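Accueil | Carnet d'atelier | Pigments | Vernis | Encadrement | Archives

Dernière mise à jour : octobre

Carnet d'atelier, essais de bleus, suite

Repris les essais sur le bleu de Prusse après la coupure du mois dernier. Les panneaux de la série Valtcombe étaient restés à plat dans le meuble du fond, sous papier cristal. Aucun n'a collé au papier. J'ai noté les numéros au dos au crayon gras, le feutre traversait l'apprêt.

Rappel du protocole pour ceux qui prennent la suite : apprêt acrylique en deux couches, ponçage léger au grain fin, puis imprimature grise à l'huile. Liant à l'huile de lin pressée à froid, la bouteille Watent entamée, pas la neuve. La neuve est plus jaune et je ne veux pas changer de lot au milieu de la série. Broyage à la molette sur la plaque de verre, 10 minutes par pâte. Au-delà je ne vois plus de différence à l'œil et j'ai mal au poignet.

Pâte A : bleu de Prusse seul. Très colorante, presque noire en épaisseur. En touches chargées, on perd complètement la teinte, il ne reste qu'un relief sombre. À réserver aux fonds de veste et aux contours.

Pâte B : Prusse et blanc de zinc. Donne un bleu froid correct, mais la pâte est courte et casse en fin de touche. Ajouté quelques gouttes d'huile de noix, mieux. La trace des poils reste bien lisible. Attention, le zinc devient cassant en vieillissant, donc pas de couches épaisses sur toile souple.

Pâte C : Prusse, blanc de titane, pointe de viridian. C'est le bleu-vert que je cherche pour les fonds tournants. La touche se pose bien en arc, au pinceau plat usé, en appuyant au départ et en relâchant. Sur le panneau 5 j'ai posé les arcs trop serrés et le fond a pris un aspect de papier peint. Refaire avec des arcs de longueur inégale.

Le contraste avec l'orangé fonctionne mieux que prévu. Une barbe ou des cheveux roux montés en touches courtes, ocre rouge et orange de cadmium, ressortent sur le bleu-vert sans qu'on ait besoin de forcer la saturation. Si on met du cadmium pur partout, le visage a l'air éteint à côté. J'ai donc rabattu l'orange avec un peu de terre de Sienne et gardé le visage très clair, blanc cassé et un soupçon de vert dans les ombres.
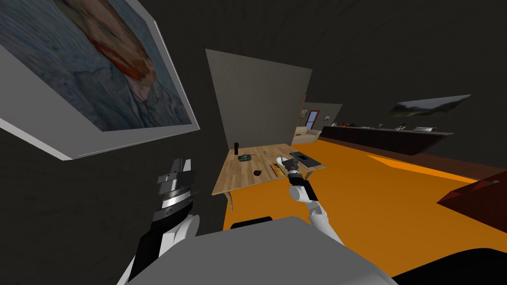
Temps de lecture : 3 min

Côté encadrement, j'ai repris la question de la largeur. Une moulure mince laisse les touches tourbillonnantes filer vers le mur. Avec une moulure épaisse gris-blanc, le bleu s'arrête net et tient mieux sur un mur gris foncé. Je pars là-dessus pour les grands formats. Pour les petits panneaux, essayer la baguette Nigam à profil plat, il en reste dans le râtelier du haut. Deux longueurs sont voilées, les mettre de côté pour les cales.

Patine de la moulure : blanc à la caséine, glacis gris très dilué, essuyé au chiffon avant prise. Premier essai trop froid, on dirait de la tôle. Deuxième essai avec une pointe d'ombre naturelle dans le glacis, nettement mieux. Je n'ai pas ciré, on verra après séchage complet.

Séchage. La pâte A est sèche au toucher, la B accroche encore un peu. La C est sèche sur les arcs minces et molle dans les reliefs. Ne pas empiler. J'ai laissé les panneaux debout, face au mur nord, avec des tasseaux entre chaque. La température a baissé la nuit dans l'atelier et je pense que ça joue. Relever le thermomètre le matin en arrivant, la colonne est vide depuis trop longtemps dans le tableau.

Vernis : rien avant plusieurs mois. Quelqu'un a sorti le satiné Arngate et l'a laissé ouvert sur l'établi, une peau s'était formée dessus. J'ai filtré au bas nylon et remis en petit flacon, rempli à ras bord. À n'utiliser que pour des chutes.

Le vieux manuel de broyage est revenu de la reliure. Le tableau des absorptions d'huile est de nouveau lisible, mais ses valeurs pour le Prusse me semblent basses par rapport à ce que je mets. Mon pigment est peut-être plus fin. À vérifier avec une pesée propre, la petite balance dérive, la retarer entre chaque prise.

À faire :
- refaire le panneau 5, arcs inégaux, pâte C
- commander du blanc de titane, il reste 3 tubes
- couper une chute de moulure épaisse pour tester la cire
- pesée du Prusse et de l'huile, noter le lot
- nettoyer la plaque de verre au savon noir, il y a du bleu incrusté dans le coin dépoli

Fini à 18 h 30. Les chiffons gras sont dans le seau d'eau avec le couvercle.

1 972 vues | 5 commentaires | 10 partages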